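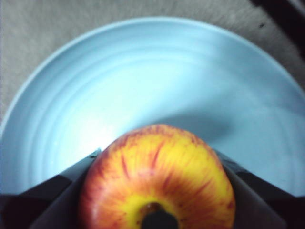 Intro to Ceramics, Week 3 handout: Trimming and Glazing
Meinir Wynne

Okay, a few things I talked too fast through last time, so you have them in writing.

Leather hard means leather hard. If your thumb leaves a dent, wrap the piece back up and go get a coffee. If the clay looks pale and chalky, you've waited too long and it'll chip under the tool (you can sometimes rescue it with a damp towel overnight, but I make no promises!).

Plates are the ones that get people. They're wide, they dry from the rim in, and they love to warp. I dry mine upside down on a board as soon as the rim can take it, and I leave the foot ring wider than feels right. With a narrow foot the middle sags in the glaze firing and you get a plate that spins on the table like a top.

Throwing rings: keep them or lose them, I really don't mind. If you keep them, remember that a runny glaze will pool in the low spots and go thin on the high ones, so you get bands of color for free. A stiff matte glaze mostly hides all that.

Wax the foot before you glaze. Stir the bucket for a full 60 seconds, all the way down, there's always sludge at the bottom. Then dip for a count of 3 and out.

Reading: the Brosa chapter, up to 13 pages depending on which printing you have. Skip the part on salt kilns for now, Nosipho Pillay is covering that in November and she'll do it much better than I would.

Bring a sponge. And your own towel please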